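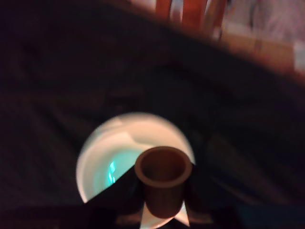 Hendby, the household removals firm, is dropping the sale of specialist kitchen packing kits from this December and will tell customers to start with the cloth they already own. The firm has sold or lent out one kit or another for 13 years and has never been fully persuaded by any of them. Most kitchens hold the same awkward mixture: small things with thick rims, wide things with a hole in the middle, and nothing that matches a printed cardboard divider. A brown cup and a round white container on a heap of dark, creased fabric are a fair picture of where the job begins, and the cup, at half the width or so of the container's opening, is just the sort of piece that a divided box has no slot for. Hendby's view is that the fabric will do more for both of them than a kit will.

The decision follows a review of breakage reports from 600 household moves handled by the firm. Customers in the review had packed their own kitchens. Some used the Hundis kit, which Hendby stocked until this autumn, some used newspaper, and some used towels, curtains, old sheets and winter clothes. Hendby went into the exercise expecting the kit to come out ahead, if only by enough to justify the shelf space. It did not come out ahead.

Cinzia Sala, who runs the packing side at Hendby, is careful about how much she will claim for the result.

"I would not hang a law of nature on it," she said. "People who own good towels may also be people who take their time. We didn't watch them pack. But if a kit costs money and takes up half a cupboard, I want to see it beat a bath towel by a clear margin, and I haven't seen that. I have been shown a lot of brochures."

The firm is also doubtful about some of the advice that has grown up around cloth packing in the past few years. It does not believe that you can pack an entire kitchen in jumpers. It does not believe that everything can go in one box if it is wrapped well enough. And it sees little use in the colour-coded rolling methods that circulate every spring, which seem to have been designed by somebody with very few saucepans.

What Hendby will recommend instead is plain, and customers who have moved before may find it dull. Spread a thick cloth on a table or bed and leave it rumpled. Set down the largest round item first, opening upwards. Put a smaller cup inside it only if there is room for a full fold of cloth between the two all the way round. If the two rims can touch, pack them separately. Draw the cloth up over the top, turn the bundle on to its base in the box, and fill the gaps with more cloth until nothing shifts when the box is rocked.

No more than 6 bundles should go into a standard small box, and no box of crockery should weigh more than 8 kilos. Both limits come from Hendby's own crews, who have to carry the boxes downstairs. The firm accepts that this means more boxes. It would still take more boxes over the alternative — one very heavy carton with a damp bottom and FRAGILE written on every side.

On that subject, Hendby has some doubts about the word itself. Crews say that it appears on boxes of cushions and boxes of books, and that they stopped reading anything into it long ago. Customers are asked to write the room and the heaviest item on the lid. "Kitchen, casserole dish" is of more help to a person with both arms full than any number of red arrows.

Dark fabric gets a cautious welcome in the new guidance. It hides dust and marks, and customers are generally happier to use an old black throw than the good white sheets. The drawback is that small dark objects vanish in it. A brown cup can be shaken out with the cloth at the other end by somebody who thinks the bundle is empty, and claims of exactly that kind have reached the office. Hendby suggests opening every bundle on a flat surface, close to it, and feeling through the folds before lifting the cloth away. New or strongly dyed fabric should be kept off pale, unglazed pieces, particularly if the move involves storage.

The change was set out to other removers at the Tradex regional meeting, where it had a mixed reception. Several firms said they would go on selling kits, as customers ask for them. Hendby does not dispute that. It sold plenty itself, and it admits that a kit has one real merit, namely that it turns up on the doorstep and obliges people to begin.

"I do understand the appeal," Ms Sala said. "You buy the box and you feel as if you have packed. Then it's the night before and the box is still flat against the wall. A pile of old curtains won't make you any more organised, I'm not promising that. It just hasn't cost you anything."

Hendby will continue to supply plain cartons and tape. The cartons come from Amaral, as before, and can be handed back to the driver after unpacking if they are dry and still square. Customers who have already paid for a Hundis kit through Hendby and have not opened it may return it for the full price at any depot. Opened kits cannot be taken back. The firm has no quarrel with anybody who prefers to use theirs, and its insurance terms are the same whichever way a kitchen has been packed.

Glassware with stems, framed mirrors and anything with sentimental value beyond its price are left out of the new guidance. For these, Hendby still advises asking a crew member to do the wrapping, and it still charges for the service. Ms Sala concedes that a sceptical reader may notice this.

A single printed sheet with the cloth method on one side and the box limits on the other will go out with every booking confirmation from December. There is no app and no video series planned.

Notes to editors

The review covered customer-packed kitchens only. Moves packed in full by Hendby crews were left out, as were moves where no kitchen items were carried. It relied on reports made by customers after unpacking, and small chips may well have gone unmentioned whatever the wrapping.

Hendby carries out household removals and short-term storage. It does not manufacture packing materials.

Cinzia Sala is available for interview in the mornings, before the crews return. Requests should go to the Hendby press desk. Copies of the printed sheet can be sent by post.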